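Getting rid of the haze on a white table top

Posted in Home & Furniture, 31 Aug 2025
416 views

I bought a used white table for the spare room. It looked fine in the seller's garage, but at home I noticed a dull film over most of the top. Dish soap takes it off while I'm wiping and then it comes back as soon as the surface dries. I don't know what the top is made of or what the last owner cleaned it with. Is this wear, or is it something I can remove? I would like to avoid paint if possible.
— marlow_d

Gistance
Try toothpaste. Worked on my stove.

Kilian Sutter
Skip the toothpaste, it is an abrasive and will leave a patch that is shinier or duller than the rest. A film that disappears when wet and comes back when dry is often old spray polish or soap that was never rinsed. Mix one part white vinegar with four parts warm water, wipe a small corner, rinse with plain water, and dry it with a clean towel. Give it 5 minutes and look at it from a low angle with a lamp off to the side. If the corner looks better, do the rest in sections and change the rinse water often. I used nearly a whole roll of paper towels on mine before I switched to cloths.

If the corner looks the same, it could be fine scratches. Some people wet sand with 4000 grit, but that can go wrong on a thin coating, so test underneath first if the underside has the same finish.

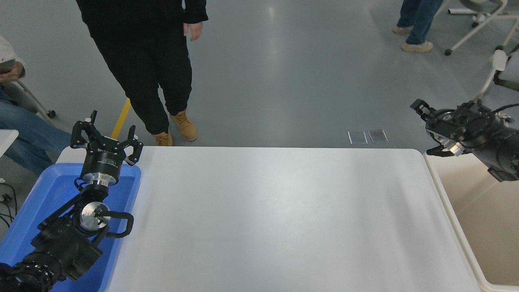
Kilian Sutter

A pale top like this one shows streaks mostly where light and shadow meet, so check there before you decide you're done. Don't use wax afterward — it builds up into the same film you started with.

Owusu
Seconding vinegar, but not if it's stone. Rinse twice. Mine needed a second round the next day and has been okay since May.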